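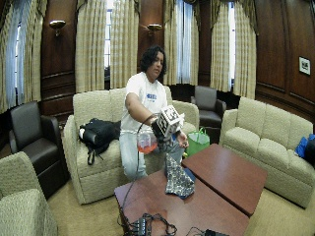 *Última modificación de esta página: agosto, a las 22:40*

Este verano he ido por primera vez con mi propio instrumento al festival de Bundedier. Los otros años fui solamente como público, con una silla plegable y un sombrero. La diferencia es más grande de lo que yo pensaba y quiero escribirla antes de olvidar los detalles.

Toco el acordeón diatónico desde hace cuatro años. El mío es un Dizon de segunda mano, comprado a una tienda que ya cerró, con un botón del lado izquierdo que se queda hundido cuando hay humedad. En casa toco bien, o así me parece. En una carpa con mucha gente alrededor toco como una persona que busca las llaves en el bolsillo.

### El camping

Este año el camping estaba más lejos del pueblo, detrás de los campos de girasol. Me dieron la parcela 102, al lado del camino por donde pasan todos para ir a las duchas. Al principio me molestó mucho. Pero los músicos que vuelven tarde pasan también por allí, y la primera noche escuché desde mi saco de dormir una polca que no conocía, tocada por dos violines que caminaban. No salí de la tienda para preguntar el nombre y todavía lo lamento. Si alguien que lee este blog estuvo allí y conoce una polca en sol que en la segunda parte sube y se queda arriba mucho tiempo, por favor, que me escriba.

La tarifa con camping incluido fue de 189 euros. Me parece bastante, comparado con lo que pagaba cuando empecé a ir, pero los talleres entran en el precio y el agua caliente funcionó todos los días por la mañana. Por la tarde ya es otra cosa.

### Las sesiones en el bar Gallo

Para quien no lo sabe: una sesión no es un concierto. La gente se sienta alrededor de una mesa y toca melodías que muchos conocen, tres veces cada una, y luego pasa a otra sin parar. No hay partituras y tampoco hay director, pero hay reglas, y yo las aprendí cometiendo los errores en este orden.

Primero, me senté en una silla que estaba libre solamente en apariencia. Era el sitio de una flautista que había ido a pedir una bebida. Ella fue muy amable y se sentó en un taburete, y yo pasé una hora con vergüenza.

Después empecé una melodía demasiado rápido. La empecé rápido por los nervios, y el que empieza decide la velocidad para todos. En la segunda vuelta ya no podía seguirme a mí mismo. Los violines continuaron sin mí y yo hice como si tuviera un problema con la correa.

También toqué encima de una canción. Cuando alguien canta sin acompañamiento, los demás escuchan, salvo si el cantante pide otra cosa. Yo puse unos bajos muy suaves y pensaba que quedaban bonitos - y quizás quedaban bonitos, pero el hombre de mi izquierda puso la mano sobre mi fuelle, despacio, como se hace con un perro.

Aun así volví al Gallo todas las noches. La última noche me preguntaron si quería empezar yo alguna cosa, y empecé «Brendedum», un vals que aprendí en mi primer año de clases. Lo empecé lento. Muchos no lo conocían, pero es fácil y en la tercera vuelta ya estaban casi todos dentro. Creo que fue el mejor momento de mi verano.

### El taller de la tarde

Me inscribí en el taller de acompañamiento para el baile. La profesora nos hizo bailar primero, sin instrumentos, durante toda la primera clase. Había quejas (una era mía). Me explicó que yo hacía los valses con los tres tiempos iguales y que así los pies no saben adónde ir. Tenía razón. Desde que volví a casa practico los bajos de pie, moviendo el peso de una pierna a la otra, y los vecinos de abajo no han dicho nada por ahora.

Apunto aquí también lo que olvidé en casa, para el año próximo: una lámpara para la frente, tapones de cera, una funda que resista de verdad la lluvia y una toalla pequeña para ponerla debajo del acordeón. Llevé, en cambio, una carpeta muy pesada con todas mis partituras, que no abrí.

### Correcciones

En la primera versión de esta entrada escribí que «Brendedum» era una mazurca. Una lectora me ha corregido, con paciencia, y tiene toda la razón: es un vals y siempre lo ha sido. He cambiado también el párrafo sobre las duchas, porque me informan de que en la otra parte del camping el agua caliente duraba hasta la noche.

El Dizon está ahora en el taller de reparación por el botón hundido. Me dijeron 3 semanas. Mientras tanto canto las melodías en la cocina, para no perderlas.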